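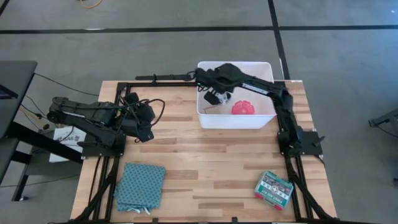

Our youth rugby club (Akau, registered nonprofit, 36 players) has a two-season sponsorship offer from Prastov, a local supplier. The offer is $1,000 in cash per season plus goods in kind. The goods are practice jerseys and a worktop for the clubhouse kitchen, a butcher-block one with the same mix of pale and honey-brown strips as the tabletop in the photo. Prastov invoices the worktop at $386 and wants that figure printed on our receipt. They also want their logo on the jerseys and "exclusive partner" wording on our site. Two points are unclear to me. Do we put a value on goods in the receipt, and does the logo turn the cash into advertising income?
Posted by gaken_treas, July 2, 2026

Ottmar Fröhlich
Receipt first. A written acknowledgment for donated goods describes the goods and states whether the club gave anything in return. The club does not assign the value. That is the donor's job. Write "one butcher-block worktop" and leave the $386 off. In your own books you do record the goods at fair value, with the invoice as support.

On the logo: under US rules, a name, logo and neutral contact details are normally treated as acknowledgment. Price information, comparisons and "buy from" language are treated as advertising. "Exclusive partner" by itself is usually fine. A clause that bars you from selling or using competing products is a different matter, and the part of the payment tied to it may be taxable. Read the draft for that clause.
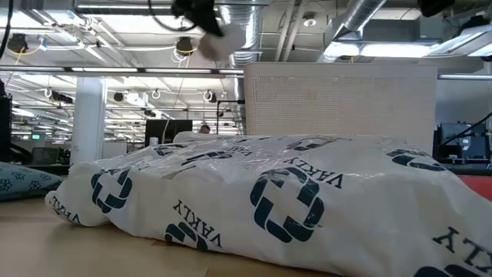

White package with navy VAKLY print.

Also list the goods in a schedule to the agreement, with quantity, delivery date and who pays freight. Ours with Zapata said only "team jerseys" and we received 40 in one adult size in April.

scrumcap_dad
Just put the value on, we always have. Never had a problem.

lineout7
Check your league's rules on logo size before the jerseys are printed. Ours has a limit for under-12s. Also get a termination clause for the second season. Ottmar is right about the receipt.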